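17 Dec 2005

Laundry all day. I had plans for a letter to Toshio and a walk before dark, and what I have is a line of shirts and a sore neck.

White things went first, on the theory that white things are simple. Then the red.
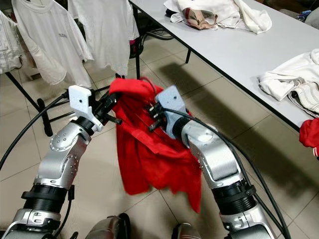
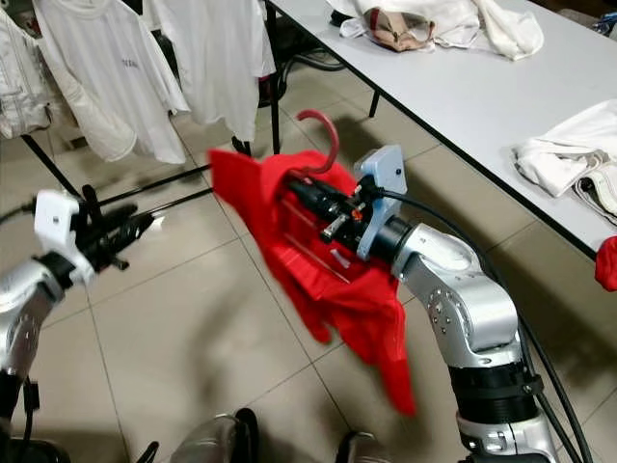

The red one, at length

I own a red garment that does not want to be on a hanger. It has opinions about gravity. Give it two corners and it produces a third from somewhere in the middle, all bunched up, and the hem goes off and does what it likes. The white T-shirts went on the rack like lambs. I should have stopped with them and had a coffee.

The red hanger was a mistake too, I think. Red cloth on a red hanger means you can't tell where one ends and the other begins, so you poke around in the folds for a shoulder and come up with plastic. Benedetta gave me a set of them years ago because she thought my closet looked like a dentist's waiting room. There were 10 in the set. I have 9. I have looked under everything in this apartment that has an under.

I rang her in the middle of it to complain and she said to hold the thing by the shoulders and give it one good snap, the way her mother did with tablecloths. I said I had been holding it by the shoulders. She said, were they the shoulders, though? I said I would call her back.

The floor

Must remember to mop before doing this and never after. The tiles are beige, the color of everything that has ever been dropped on them, and you don't see the grit until a hem has been dragged through it. Beige was the landlord's choice. Mr. Ferri told me when I moved in that it was very practical, and I suppose it is if what you want is to not know things.

Table

The long white table was meant to be for folding. I bought it secondhand from Gervásio in November for 34 dollars and carried one end of it up the stairs while he carried the other end and talked about his knee. His idea was that a person with a proper folding table becomes a person who folds. My experience so far is that a person with a long table has a longer pile.

There is white stuff heaped at the far end with the beige plaid mixed up in it, and I don't remember deciding to put it there. I folded one white thing quite nicely this afternoon and left it on the near side where I could look at it for encouragement. It's still there. I'm thinking of it as the sample.

Rules I made up around three o'clock and had abandoned by dinner:

Hang first, fold second.
Nothing goes on the table that isn't folded already.
Shirts face the same way.
No phone calls.

The third one I'd like to keep. There's something about a rack where everything faces left -- it looks like a shop, or like the closet of someone who answers letters. Lino's closet is like that. He irons his pillowcases. I stayed there one night and was afraid to move my head.

The rack itself I like, I'll say that much for the day. Black metal, very plain, came from that Skemard place out by the highway with a page of instructions that were mostly arrows. The only thing I'd change is the feet, which stick out exactly as far as my toes do. I've kicked the same one 4 times since breakfast. I apologized to it once, out of habit.

Evening

Called Benedetta back. She wanted to know if it was hanging straight and I said define straight. She is coming over for the holidays and will look, I know she will, she'll pretend to be hunting for a towel. So I have until then to find hanger number ten and do something about the plaid.

Had soup. Looked at the heap again from the kitchen doorway with the light off, which helped, and then with the light on, which undid it. The T-shirt with the lettering has faded so much that I had to go up close to see it was lettering at all. I've had it since the summer I worked for Gervásio's cousin, and I'm not ready to have the conversation about whether it becomes a rag. It can hang there a bit longer with the other whites and feel included.

Still no letter to Toshio. I got as far as the date and "you won't believe how busy." He has two small children and a shop, so he will in fact not believe it. Crossed it out. Will start again tomorrow, after the socks, which I haven't mentioned here because I haven't looked in that basket yet -- I only know they're in there.

Buy: detergent, stamps, lightbulb for the hall, something for Mr. Ferri's door since he took in my package.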